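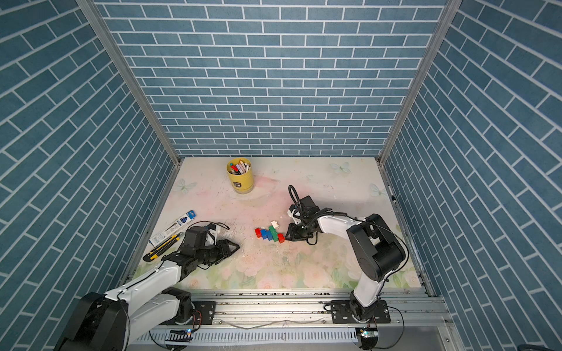
3 min read

Torkgate will decide in November how many two-arm cells it buys for next year, and the budget is smaller than the team had asked for. The company has set aside money for 4 new cells in its Haruna workshop. The team had requested six.

Mohcine Nasr, who prepares the equipment plan, explained the numbers to the staff at a meeting on Wednesday. The price of one cell comes to $2,204 in the new plan for the frame, the rail, the mounting plates, the wall panels and the floor mat. The arms are not in this price. They are paid from a different budget line, which was approved already in the spring and which can not be moved to the next year.

"People look at the arms and think that all the money is there," Nasr said. "But we spent very much time discussing aluminum profile and cables. I did not expect this when I took the job."

The cells are used for practice in handling small things on a table. The items are ordinary ones: toy blocks, pens in a cup, a pack of pencil leads or refills, a utility knife. The two arms stand on one rail at the front and reach over the mat from there. The plan keeps this layout for all the new cells, so that the same spare plates and bolts can serve the old and the new ones.

Two suppliers sent offers for the frames. Gronum offered the lower price, but with a delivery time of eleven weeks. Grendomeck was more expensive and could deliver in five. Torkgate has not signed with either of them. Adesuwa Ojo from purchasing said that she prefers to wait for a second offer from Gronum, which was promised before the end of the month.

One point in the plan was debated longer than the others - the walls and the mats. At present the cells have printed surfaces, for example a blue brick pattern on the walls and flowers and butterflies on the mat. Aminu Iyamu, who runs the daily work in the workshop, asked for more patterns and for a spare mat in each cell. The mats collect small debris and scuffs, he said, and the order for new ones is usually made too late. The plan now includes 2 mats per cell. The extra wall panels were removed from it, but they may come back if the frames cost less than planned.

Iyamu also asked for $3,000 to buy small objects during the year. At the moment the operators buy such things themselves and bring the receipts, and the money is returned to them after several weeks. Trinity Oyelaran, one of the operators, told the meeting that she was still waiting for a payment from the summer, for markers and a box of blocks. The request was accepted without changes. From January there will be one card for the workshop, and Iyamu will be responsible for it.

Cables remain an open question. Tamunoemi Akpan, who does the maintenance, wants every new cell to come with a closed channel for the wires along the rail. Gronum can supply it, Grendomeck only as a special order. Akpan will write down the exact lengths this week and send them to both firms.

The final list goes to the management after the second offer arrives. Staff who want to add an item should write to Nasr and include the price and a link to the seller. Requests without a price will be moved to the plan for the following year.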